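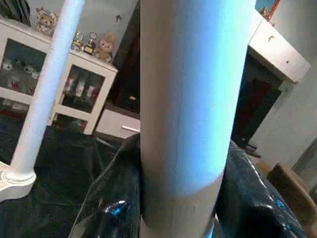

A reader's comment under the April shelving review argued that glass fronts on a display cabinet only move the dust from the contents to the doors, and that open shelves and a soft brush would do the same job for half the money. The comment is partly correct. The doors do collect dust, and they also collect fingerprints, which open shelves do not. What follows is a report on the Fidura low display cabinet from Lallska after nine months of use, and the dust question gets its own section further down.

Configuration tested

Fidura low cabinet, white, glass doors, 49 inches wide and 15 inches deep. Bought at full price from Jerent for $277, delivery not included. The contents are ordinary: soft toys in the upper part, small upright pieces in white and red lower down, and a row of things on top, including a tan teddy bear that does not fit inside with its hood on. Total load is well under the stated limit. I have not tested the limit.

Assembly

The cabinet ships in two cartons. The heavier one contains the glass and should be opened flat on the floor. Hardware comes in numbered bags, and the numbers match the instruction sheet except for the hinge screws, which are listed in bag four and were packed in bag six. Both bags were complete.

One person can build the frame. Hanging the doors takes two, or one person and a stack of books at the correct height. The manual shows the doors going on before the back panel. I reversed this on the second attempt, after finding that the frame was slightly out of square and the doors would not line up. With the back panel fixed first, the frame is held square and the hinges need only small adjustments. Lallska should change the order in the manual.

The pilot holes were clean. One shelf pin hole was drilled shallow and had to be deepened by hand, with tape on the bit as a depth stop.

Fit and finish

The white finish is even across the frame and shelves. Front edges are well covered. The rear edges of the shelves are left bare and can be seen only from the side, at a low angle, with a door open. The white is on the cool side. Against a warm white wall the difference is noticeable in daylight and disappears under a lamp.

The doors hang straight after adjustment. Two of the hinges had drifted by the third month and needed a quarter turn. They have held since. Door gaps are consistent along the top and slightly wider at the bottom on the left, which I put down to the floor. The feet adjust, but the range is short, and an old floor will need shims.

Visibility and lighting

The main weakness is the lower section. Daylight from a window reaches the upper compartments well enough, and pale objects read clearly there. The lower shelves are in shadow for most of the day. Reflections make this worse – from a standing position you see the room in the glass before you see what is on the shelf.

Moving the contents helped more than expected. Pale and red pieces remain legible low down. Anything dark is lost. Soft toys are better placed high, where the folds and faces get some light from the side.

I later added an Ogura battery light strip along the underside of the fixed shelf. It is sold separately and has no connection to the cabinet maker. The adhesive held, the light is even, and the switch is in an awkward spot once the door is closed. There is no cable opening in the Fidura, so a mains strip would mean drilling the back panel. For a cabinet sold as a display piece this is a strange omission, and a grommet hole would cost almost nothing to include.

Dust

To return to the comment. The doors are not sealed. There is a narrow gap where they meet and a wider one along the hinge side, and fine dust gets through both. Over nine months, the shelves inside needed wiping twice. The top surface needed it every week or so, and anything plush kept on top will need washing sooner than the toys behind the glass. For hard objects the difference may not matter, as they can be wiped in a minute. For plush it matters a good deal.

The glass itself wants a dry microfiber cloth every couple of weeks. Spray cleaner should go on the cloth and not on the pane, where it runs down into the lower rail and leaves a line that is hard to reach. Cleaning the inner face requires the doors to be opened fully, and that needs clear floor in front of the cabinet. Check this before buying if anything tall on a wide base, such as a pole stand, normally lives beside it.

Stability

The wall bracket is included and should be used. Without it, the cabinet tips forward slightly when all doors are open at once. With it, there is no movement. The screws supplied for the bracket suit wood only. Plaster walls will need separate anchors, and the packaging does not mention this.

The top does not sag under light ornaments. The middle shelf shows a very slight bow at the center, visible with a straightedge and not otherwise. It has not changed since the second month.

Compared with open shelves

The open Lallska unit of the same width is cheaper, easier to build and easier to see into. It is also the better choice for books or anything handled daily, as the Fidura doors become tiresome when opened several times a day. The magnetic catches are firm and let go with a click that shakes lighter figures. A strip of felt behind each catch softened this.

Good points: square and stable once anchored, even finish, effective enough against dust for soft toys, replacement hinges listed as spare parts.

Bad points: dim lower shelves, no cable opening, manual order, bare rear edges, short adjustment on the feet.

Recommended for a collection that is looked at more than it is touched, preferably opposite a wall and not opposite a window. At $277 it is priced slightly high without lighting. Jerent has listed it for less on two occasions while I have owned it, and the lower price is the one to wait for.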